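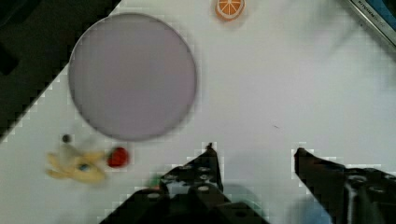

2 min read

Play kitchen clear-out, the table so far

Posted by Noémi Balogh, 2021-06-23

Quick one tonight, I have to be up early. A bunch of you asked what's in the play food crate before it goes over to the Ganow playroom, so I started putting things out on the white table. Only one picture up for now, the rest when I get a minute. Notes go with it, in no special order.

The plate
Big, round, flat, a grayish lavender. Plain face, no pattern, thin darker rim. Katalin Barta wants to know if it's from the old Tivley set. It is. That set was bought in 2002 for the first playroom and the plates have outlived pretty much all the cups. Keeping it with the food, please don't split them up.

Orange slice
My favorite. Very bright, with the pale segments fanning out from the middle. Goes with everything, kids put it on soup, on toast, on the teapot. If it ends up in somebody's coat pocket again, just mail it back.

Banana
Yellow, with the peel part sort of splayed out at one end. There's a little blue spot near the middle, sticker or a pen mark, can't tell, haven't tried to get it off. Khalil, if that's one of your sorting dots from March let me know and I'll leave it be.

The red one
Small, round, shiny. Strawberry or tomato, we have had this argument. Jonalyn Cruzado says tomato. My two say strawberry and serve it for dessert. I put "red fruit" on the list and moved on.

Top right corner
Long silvery thing with a blue-gray band down one side. Looks like KITCHEN printed on it in dark letters, then more small lettering I can't make out in the photo. Not on my list under any name so I've written it down as "long metal, KITCHEN". If you know what set it belongs to, say so in the comments.

How the crate is getting sorted
Fruit and veg in one bag, plates and bowls flat on the bottom, anything metal in a dish towel so it doesnt scratch the rest. Lid on, tape, label. Same as last time. Ferenc Csizmadia has the label printer and the good tape. The list has 54 pieces on it, and 18 of those are fruit (counting the red one as fruit, sorry Jonalyn). Will recheck before the lid goes on.

Going to Ganow
All the food, the lavender plate and its friends, the small pans, the felt eggs. The Rácz bread basket too if I can find it.

Staying here
The wooden stove. Too heavy, and the door sticks. Also the tea set, becuase it was a gift and I'm not ready.

Still looking for
The other half of the cutting melon
Lid for the blue pot
Any of the Virkura spoons, there used to be a whole bunch
The peas. All of the peas

If you borrowed anything for the spring party and it's still in your trunk, drop it in the box by the side door. No questions asked. Doesn't have to be clean, I'm washing the lot in warm soapy water anyway and laying it on towels overnight.

More pictures soon: veg, breads, the weird cheese.

Filed under: playroom, toys, clear-out
Older: Puzzle shelf, before and after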